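Home > Outerwear & Tailoring > Stage Jackets

The Istlow Stage Jacket

$800
Colors: ink, oxblood
Edition of 100
Cut and sewn to order

Posted 12 July 2019 by Kęstutis Pētersons

I sang in other people's jackets for years. Rented tuxedos, thrift store blazers, one white dinner jacket I borrowed from a trumpet player and gave back with a lipstick mark on the lapel that neither of us could explain. They all looked fine while I stood still. Then I'd reach for the mic stand and the whole thing would ride up around my ears, and there I'd be for the rest of the verse, looking like a man being lifted out of a pool.

So the Istlow started with the armhole. It's cut high and small, much higher than you're used to if you mostly buy off the rack, and when you first put it on it may feel like it's a size too little. Give it a minute. Lift your arms, hold a pretend guitar, point at the balcony. The hem stays where it is! I get more emails about that than about anything else I make, and a good half of them begin with the person telling me they thought I'd sent the wrong size.

The cloth

I use a wool and mohair blend from Lomex. It has a dry, crisp feel and a low shine that wakes up under stage lights and goes quiet again in a restaurant (I've worn mine to both on the same night, plus a train platform in between). It doesn't crease much. If you roll it carefully into a carry-on and hang it in the bathroom while you shower, it's good to go by soundcheck.

Ink is a blue so dark that most people call it black until you're standing next to somebody in real black. Oxblood is redder than it looks on a phone screen. If you're on the fence, ask me for swatches and I'll mail them out, no charge. Please do ask, I like sending them.

The lining

Full in the sleeves, half in the back. The lining is a viscose twill from Schmieder, and it's slippery enough that the jacket goes on over a knit without a fight. Leaving the lower back unlined was my idea and my tailor thought it was a bad one. Then we had a February show in a club where the heating was stuck on high, and I came off that stage with a shirt I could have wrung out and a jacket that was perfectly dry on the outside. We haven't argued about it again. The seams in there are all bound by hand, so it looks nice when it's thrown over a chair.

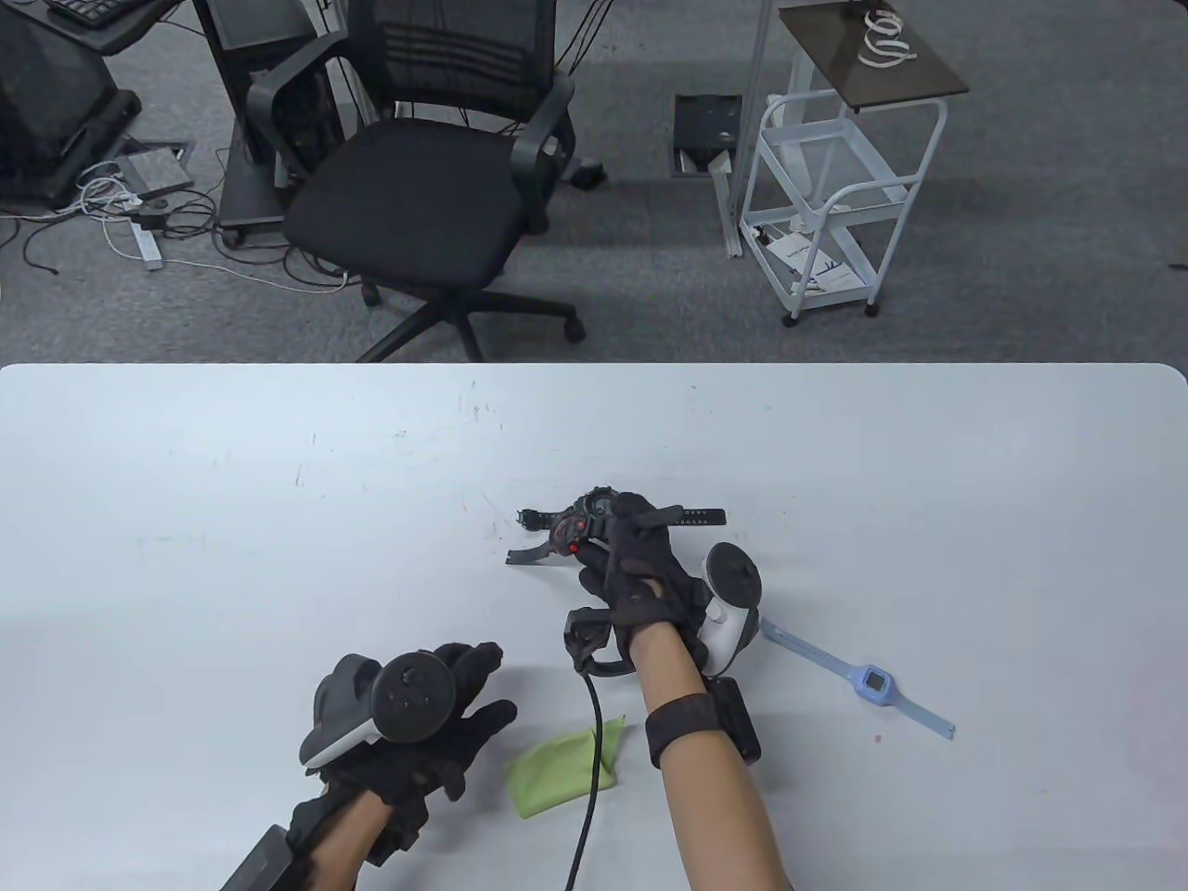
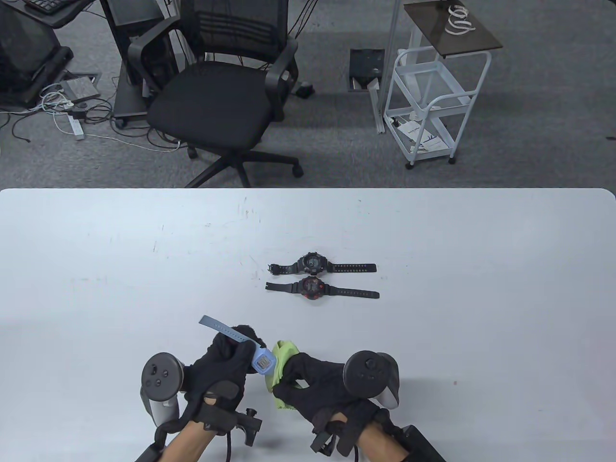

The cuffs took me longer than the rest of the jacket put together. They close with a row of working buttons, and I can finish them in a slim or a roomy width, so think about what lives on your wrist before you order. Anything with a chunky round case, like the black watch with the red on it, wants the roomy cuff or you'll be tugging at your sleeve all evening. A squarish case like the light blue one's has corners to think about too, so put your watch on when you measure and run the tape right over the top of it. I go slim on the right and roomy on the left. You can mix them like that, just tell me which arm is which.

Pockets

There's a flap pocket on each hip, and they're real, though I sew them shut before shipping and I'd leave them that way. Inside there are 2 more, one sized for a phone and a narrower one lower down for picks, a pen, reading glasses, whatever you can't do a set without. The phone pocket sits a little farther back than normal. I moved it there after seeing a video of myself with a glowing rectangle on my chest during the one slow song.

If you use a wireless pack, ask for the belt vent. It's a finished slit inside the back seam that lets the cable come up under the jacket and out at the collar. No extra cost, but I need to know before I cut.

Buttons

Dark horn-look buttons from Trekton, one to close the front, the rest on the cuffs. You'll find a spare of each size sewn inside the phone pocket. I shank the front button with a long thread so it doesn't pull when you sit down at a piano.

Fit and sizing

Order the size you wear in a suit jacket. If you're between sizes, take the smaller one, unless you're broad in the shoulder and slim everywhere else, in which case write to me and we'll sort it out. The length covers your seat, just. I know the short jacket is everywhere at the moment and I can see why people like it, but this one has to look good from row A, and row A is looking up at you.

Women order it too, more every season. I cut it on the same block with a bit more shape at the waist, and several singers have been very happy with it over a slip dress. Pick "shaped waist" in the menu.

Care

Hang it on a wide hanger, brush it after you wear it, and keep it away from the dry cleaner for as long as your conscience allows. Makeup on the collar comes off best if you let it dry and lift it with a slightly damp white cloth. Steam is fine. An iron isn't, at least not directly — the mohair will go shiny in a way you can't take back.

Questions I get a lot

Can I dance in it? Yes. I can't, but people have.

Does it come with pants? Not yet. I have a pattern I like and a pair I've been wearing on and off the stage to see how the knees hold up. So far so good, but I'm not putting them on the site until I'm sure.

Will you make it in black? No, sorry! I tried it and it vanished against the curtain. Ink does the same job and your arms still show up in the photos.

Is it too much for a wedding? Depends on whose. I'd wear the ink to anyone's and the oxblood only to a close friend's.

Ordering

Choose your color, size, waist and cuffs, then put anything else in the notes box. I read every note myself and I'll write back if something doesn't add up. You have 2 weeks after it arrives to try it on at home and send it back unworn. Cuff changes are free for as long as you own the jacket, and you only pay the postage to me.

Each one has its number inked on a cotton label under the collar. If you'd like a particular number, ask, and if it's still free it's yours.

Add to bag
Request swatches
Size chart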